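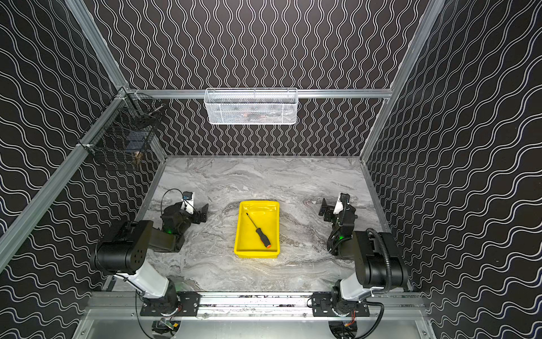
Skidholm Hanging Wire Basket, shallow

Sold by Vevport Storage. Page last checked 03/03/2024.

We stock four makes of wire basket and have been talked out of a fifth. The Skidholm is the one we sell most of, and we still think the maker's leaflet oversells it. Read the notes before you order.

What the leaflet says: "Doubles your usable space." It doesn't. A shallow basket gives you a place for small stuff you would otherwise leave on the counter. If the counter is covered in things you don't use, you will have a basket of things you don't use.

What the leaflet says: "Fits any rail." We tried it on the rails we had in the shop. It hung straight on square and flat ones. On round rail it swung forward when loaded at the front, and the rubber sleeves in the box only helped a little. Buy the clip set if your rail is round, or buy the Paiva, which has a deeper hook and costs more.

What the leaflet says: "Rustproof." The coating is decent. The cut ends under the rim are where it goes first, and a basket over a sink will show brown spots there sooner than one in a closet. We would call it rust resistant and leave it at that.

Specifications
Length: 21 inches
Height: 5 inches
Depth front to back: 11 inches
Finish: white or black, coated steel wire
In the box: basket, two hooks, four rubber sleeves
Not in the box: rail, wall screws, clip set

Load
The maker gives no figure we trust. Spray bottles, tape, brushes and gloves are fine. Paint cans are not. We had one come back in February with the back wire bent down, and the customer had been keeping jars in it.

White or black?
Same basket, same price. White shows grease. Black shows dust and flour. The black coating feels slightly thicker to us, though the maker says there is no difference.

Compared with the others
The Elis is cheaper and the mesh is wider, so pens and small screws drop through. Line it or skip it. The Paiva is stiffer and better made, but it sticks out far enough to catch an elbow in a narrow room.

Orders and returns
Packs of 100 are available to trade buyers — ask for a quote, as the price on this page is for singles. Unused baskets can come back within 21 days. We don't take back baskets that have been drilled or trimmed.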